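Revised Grasp-Event Detection in the Tovis Pipeline
Sunday, May 18, 2025
Posted by Lorraine Lambert

The segmentation module in Tovis was rewritten in January, and this post records the changes for those who maintain their own branches.

The earlier version marked a grasp whenever the finger opening fell below a fixed threshold. This served well for boxes and bottles. It served poorly for cloth and strapping, where the fingers close almost completely and the measured opening differs very little from that of an empty gripper. Of the 560 recordings reviewed by Wahyudi Nasution, 74 had at least one grasp boundary in the wrong place.

The new module reads the opening signal together with a small image classifier, which examines only the region between the fingertips. A boundary is written when both sources agree within 300 milliseconds – otherwise the segment is sent for manual review.

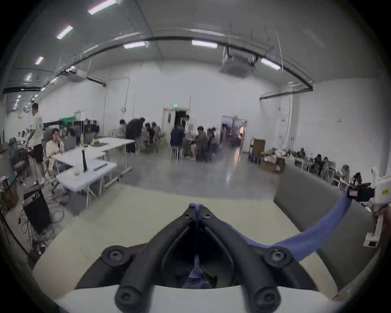
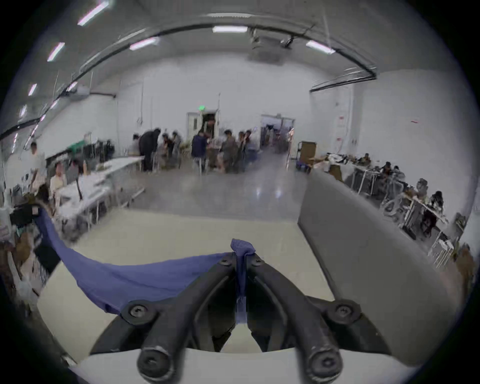

Thin blue material held at the fingertips, with a busy room in the background of both views.

Changes to the configuration file

The single threshold has been replaced by two values, one for closing and one for opening. Existing files will load, but a warning will be printed until the old entry is removed. The review queue now holds 1,000 segments and writes the remainder to disk.

Users of the Bonevik planner should export their segments again before training. The old index format is no longer read.

Comments

Kane Brunton: Does the agreement window apply to release events as well?

Lorraine Lambert: Yes, the same window is used for both.

Consuelo Guzmán: The warning appears twice on my branch – I will send the log.

Related posts
Clock alignment in Tovis
Replaying Ashworth logs without hardware
Notes on the Bonevik index format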